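Home > About us > Who we are

About Derkeseo

We fix automated cells that stopped doing what they were sold to do. Grippers, small arms, conveyors, belt stages, the controls in between. Small shop, one long bench room, two vans. Most of our customers found us because something broke on a night shift and the original builder wouldn't pick up the phone.

How we got here

We started out as installers. Put the arm in, teach the points, train the crew, leave. It went fine until a November job for a packaging customer, a line we called Brisent. We're putting it on this page because people ask, and because it changed how the whole company works.

What happened: an arm was loading trays next to a belt stage. The belt started skipping teeth under load. Only a tooth or two each time, so no alarm. The controller thought the stage was at home and it wasn't. The arm came in on a good path to a bad place and put its gripper into the guard at full speed. Guard bent, gripper wrecked, one piece of finger ended up on the wrong side of the fence. An operator had been standing there a few minutes before. No one was hurt. That was luck and we wrote it down as luck.

We went back through 684 cycles of logs that night. The drift was in there, plain to see, starting 370 cycles before the hit. Nothing was set up to look at it. The home switch only got checked at power-up, and the line hadn't been powered down in 5 days.

Our fault. We did the install, we signed the sheet. The customer got a new gripper, a new guard and the downtime back, and we got a very long meeting.

What we changed

Every belt stage we touch now re-homes on a schedule, during production, whether the customer likes the lost seconds or not. If the count is off by more than one tooth the arm stops and stays stopped till a person clears it. No auto restart. We get asked for auto restart a lot. Still no.

Speed is capped for the first 7 shifts after any work on a drive. Belt tension gets measured and logged, not thumbed. And all connectors in a moving area get a pull test, becuase on a later job (Huỳnh, a bottling line) it was a loose plug that dropped the stop signal and not the belt at all. Caught that one on the bench, thankfully.

Davus

Davus is our test rig and also our name for the fault routine we run on it. Every gripper and drive we repair goes through it before it ships. We make things fail on purpose. Slack belt, pulled wire, blocked finger, wrong home. If the arm does anything other than stop, it goes back on the bench. Takes almost a day per unit, customers complain, then they stop complaning.

Who we work for

Packaging, bottling, light assembly. Mostly plants with one or two arms and no robot person on staff. If you've had a near miss and aren't sure who to tell, call us. Send the logs if you have them, don't clear the fault first, leave the power off.
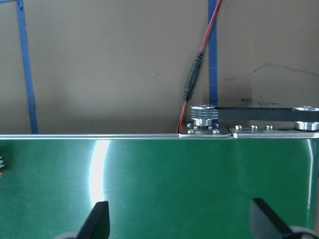 Skipped teeth are still the fault we see most, and the one crews miss most. A stage can sound fine and look fine and be off. So before anything else we have people look at the drive itself, with the arm held still and locked out. Follow the toothed belt from one pulley to the other, check how it sits on both, then the hex bolts on the mounting plates, then any plug hanging nearby, like the black one on the red wire. Mark what you found, even if it's nothing. Then call.

Filed under: Company, Safety
Contact | Service requests | © Derkeseo | Back to top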